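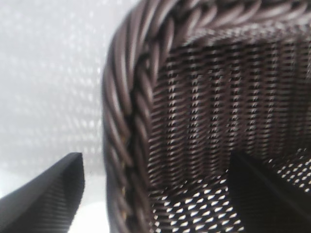
Dust is the one thing I can't forgive a basket for, and I own far too many baskets to be this fussy. Every August I get it in my head to wash the whole lot, from the bread baskets down to the monster that holds the dog towels, and every August I remember that the job is mostly crumbs. A floor with an open mesh like this one is a real gift, because you can turn the thing over on the back step, smack the bottom with your palm and let gravity do its bit. The tight weave up the walls hangs on to everything, so that's where the work is.

First, figure out what yours is made of. Synthetic rattan (the smooth, slightly shiny kind) can take a proper bath. Real willow or cane shouldn't be soaked for ages, and anything with a paper core shouldn't get more than a damp cloth. If you're not sure, look at a cut end on the underside. Plant fibers look like a twig or a straw inside. Plastic looks like plastic.

Dry first, always. I made the mistake of going straight in with water the year we moved to Promden, and I turned a bit of fluff into gray paste that I was still picking out at supper time. Use the soft brush on the vacuum, inside and out, and then an old paintbrush for the corners. A one-inch brush with the bristles cut down short is perfect. Mine came from Krishnan, the hardware store by the station, and it has outlived two vacuums.

Then the bath, for synthetic ones only:

Fill the tub with lukewarm water, just enough to cover the floor of the basket.
Add a small squirt of dish soap. Small! I once used what I thought was a sensible amount and was rinsing foam until bedtime.
Let it sit for 10 minutes.
Brush along the strands, never across them.
Rinse with the hand shower from the outside, so the water pushes the dirt back the way it came in.

Don't use very hot water. My friend Frøydis Lunde poured a kettle over a lovely brown one and it came out leaning like a tired hat. She keeps magazines in it now.

The rim needs its own go. Dust settles down in the grooves between the twists and a cloth just skates over the top. I use a toothbrush and follow the twist around, one groove at a time, with a mug of soapy water next to me and the radio on. It's slow going but I find it weirdly soothing — you can see exactly where you've been.

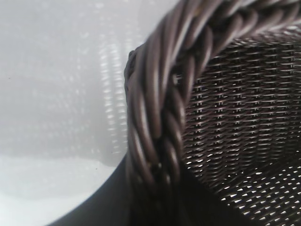

Braided rim, up close. Work the brush along the grooves.

While you're down there, run your fingers all the way around and feel for bumps. You'll often find one where the braid turns or where an end has been tucked in. Leave a firm one alone. If it's a loose end, don't pull it and please don't snip it flush, or it may work its way out and take its neighbors along. Poke it back under the next strand with a blunt darning needle and add a dot of clear glue if it won't stay.

For drying, set the basket upside down across two broom handles so the air gets at it from below. Mine stay there overnight and I give them another hour in the morning before anything made of cloth goes back in.

Pejman Akbari wrote in to ask about mildew smell. For synthetic baskets I wipe everything down with one part white vinegar to one part water, leave it 7 minutes, then rinse very well and dry it outdoors. The smell has usually gone by the next day. If it hasn't, check the liner, if you have one. It's nearly always the liner.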